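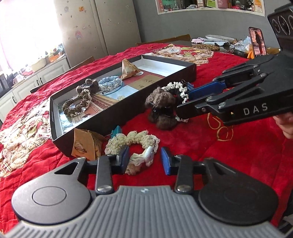 Chouchous au crochet, boîte noire à intérieur blanc

Panneau de vitrail rétroéclairé Tikow, modèle chapelle
Fabricant : Pivum
Référence : Tikow 118
Prix : 3 457 € TTC, hors pose et hors transport
Disponibilité : sur commande

Le Tikow 118 est un caisson lumineux mural prévu pour présenter un vitrail ancien ou récent dans une pièce sans fenêtre, ou sur un mur qui ne reçoit pas la lumière du jour. Il est utilisé dans des oratoires, des chapelles de semaine, des salles de catéchisme et des chapelles d'hôpital. Beaucoup de paroisses conservent à la sacristie ou au grenier un panneau déposé lors de travaux, et ne savent pas où le remettre. Le caisson lui donne un emplacement fixe et un éclairage régulier.

Le modèle est livré vide. Le vitrail n'est pas compris dans le prix, mais l'atelier Ngô peut en réaliser un sur mesure (voir plus bas).

Caractéristiques

Hauteur extérieure : 2 044 mm
Profondeur : 118 mm
Largeur : selon le vitrail, à préciser à la commande
Cadre : chêne massif huilé, teinte naturelle ou foncée
Fond : panneau blanc mat, démontable
Éclairage : réglettes LED, blanc neutre, avec variateur
Alimentation : 230 V, transformateur déporté
Fixation : deux rails horizontaux en acier, vis non fournies
Accès : par l'avant, baguettes vissées

La lumière vient des quatre côtés du cadre et se réfléchit sur le fond. On ne voit donc pas de points lumineux derrière les verres clairs, même à faible distance. Le variateur se règle une fois pour toutes à la pose, ou bien se commande depuis un interrupteur placé à l'entrée. Pour une chapelle d'adoration ouverte la nuit, nous conseillons la seconde solution : on baisse l'intensité le soir et on garde les couleurs visibles sans éblouir les personnes assises au premier rang.

Choix du réglage selon les verres

Les verres anciens, souvent plus épais et peints à la grisaille, demandent une lumière assez forte. Les verres modernes de grand format, peu plombés, se contentent de la moitié de la puissance. Quand un panneau mélange les deux, par exemple après une restauration partielle, il vaut mieux régler sur les parties claires et accepter que les bords restent un peu sombres. Un filtre diffusant peut aussi être glissé derrière une zone précise. Il se découpe aux ciseaux et tient avec les clips Puvex fournis.

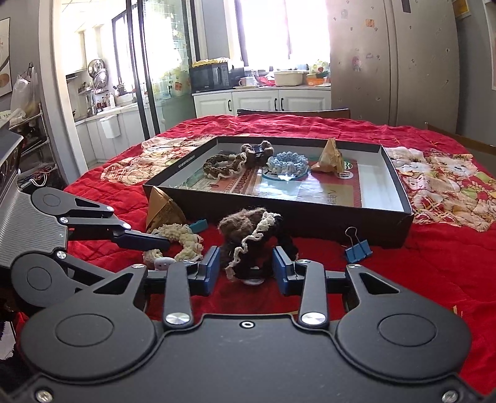
Les clips Puvex servent également à caler le vitrail dans la feuillure. Ils se placent tous les vingt centimètres et ne se serrent pas à fond - le plomb doit pouvoir bouger légèrement. Ne pas utiliser de silicone ni de mastic à cet endroit. Un panneau collé ne se démonte plus sans casse, et la garantie ne couvre pas ce cas.

Avant de commander

Mesurez le vitrail en trois points dans chaque sens et donnez-nous la plus grande valeur. Les panneaux anciens sont rarement d'équerre. Indiquez aussi l'épaisseur du plomb de rive, la présence éventuelle de barlotières et l'état général. Une photo prise à contre-jour, même avec un téléphone, nous suffit pour un premier avis.

Si le panneau est bombé ou si des verres bougent, il doit passer par un atelier avant la mise en caisson. Si l'édifice ou le vitrail est protégé, prenez contact avec les services compétents avant toute intervention. Pour une église communale, l'accord du propriétaire est à obtenir en même temps que celui de l'affectataire.

Pose

Compter deux personnes et une demi-journée. Le mur doit être sain et sec. Sur un mur en pierre, on perce dans les joints quand c'est possible. Le caisson s'accroche d'abord sans le vitrail, on vérifie l'éclairage, puis on met le panneau en place par l'avant. Le raccordement électrique est à confier à un professionnel.

Une notice papier est jointe à chaque caisson. Elle existe aussi en gros caractères, à demander lors de la commande.

Entretien

Dépoussiérer le cadre avec un chiffon sec. Pour les verres, pinceau doux uniquement, jamais de produit à vitres, surtout si le panneau est peint. Les réglettes LED se remplacent une par une, sans déposer le caisson. Prévoir une ouverture par an pour retirer la poussière tombée au fond, de préférence hors période de chauffage.

Options

Cadre foncé : sans supplément
Verre de protection avant, feuilleté : 345 €
Plaque de dédicace en laiton, gravure comprise : 118 €
Minuterie : sur devis
Vitrail neuf par l'atelier Ngô : à partir de 2 044 €, maquette couleur comprise

Le verre de protection est recommandé quand le bas du caisson se trouve à portée de main, dans un couloir ou près d'un espace pour les enfants. Il atténue un peu le relief des verres soufflés, et certaines paroisses préfèrent s'en passer pour cette raison.

Délais et livraison

Les caissons sont fabriqués à la commande. Les commandes reçues avant la fin mai sont livrées avant la rentrée. Le transport se fait à plat, en caisse bois, et la caisse peut être reprise par le livreur si vous le signalez à l'avance. Merci de vérifier la largeur des portes et des escaliers - le caisson ne se démonte pas pour le passage.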